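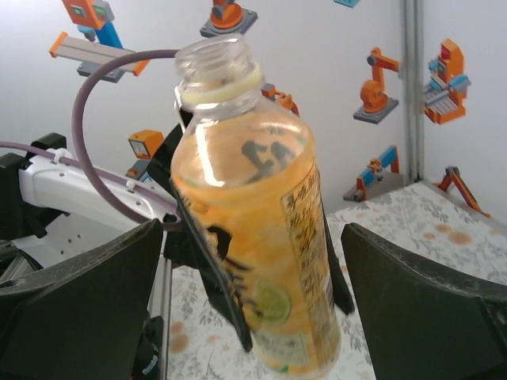

Do bottles go in the recycling bin with the caps on or off?

Off. Caps go in the small tub by the sink, and bottles get a rinse first.

On the shared pantry shelf, Gemma Villa wrote:

> Can we settle what stays out and what goes in the cupboard? I went to get a jar at 9 and had to move three packets to reach it. Also, is anyone using the Tesbridge tins? They have been there since May.

Gemma,

My suggestion is drinks on the bottom, jars in the middle, packets on top in the Isen box. Opened juice goes in the fridge with your initials on it. Anything opened and left out overnight gets poured away.

The Tesbridge tins are mine. There are 17 of them and I will take them home this week.

I'd like to keep the fern cloth on the table. It washes fine at 30 and the gray doesn't fade. Please put jars down on it upright with the lid tight, as the last oil stain took two washes.

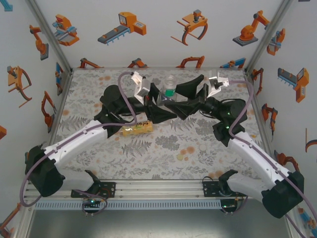
Glass jar with the green label, and a yellow packet on the fern cloth.

If you want a different order for the shelf, reply to the list before I print the labels.

Lợi Khương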